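Mornelard Letters: a text collection of relationship advice columns

Version note, 10 Mar 2018. Maintained by Tania Majumder.

The set holds 700 reader letters about dating, marriage and shared households, with the replies that ran beside them. Labels cover topic, tone and whether the columnist told the writer to leave. I would not lean on that last one. Two annotators read the same 182 letters and split on far too many of them, mostly over replies that say "talk to him first."

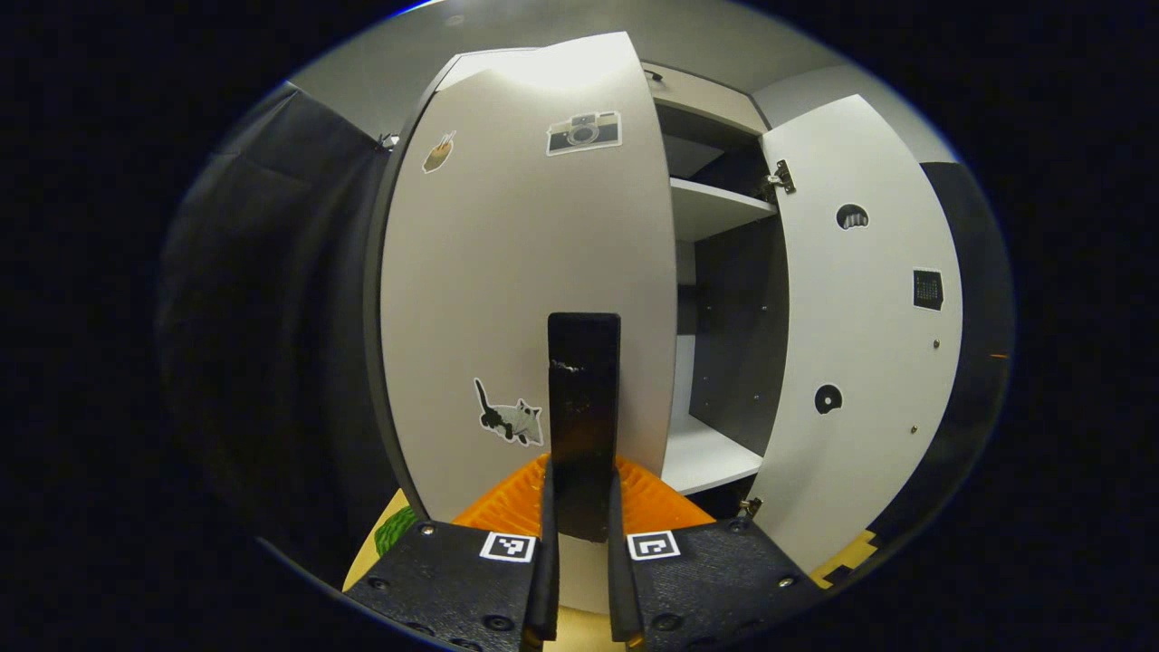
Cabinet doors with stickers, one of them a cat.

Open relationships get 3 labels, which Nimal Munasinghe wanted and I still doubt. Letter writers rarely use the words the labels use. Jealousy is tagged by keyword and misses sarcasm.
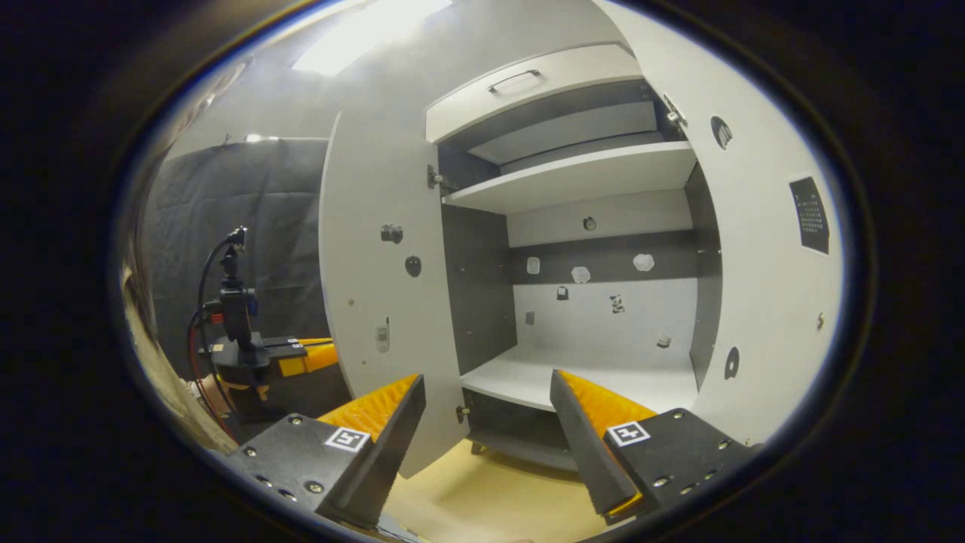

Vol. 2, No. 4, p. 311

Known problems: every letter was picked by an editor, so the set shows what editors like to print. Ages and cities are whatever the writer claimed. Anyone planning to measure "modern love" with it should read fifty letters start to finish before running anything.

Corrections go to Sewwandi Siddiqui. The next batch is due in April, if the permissions come through.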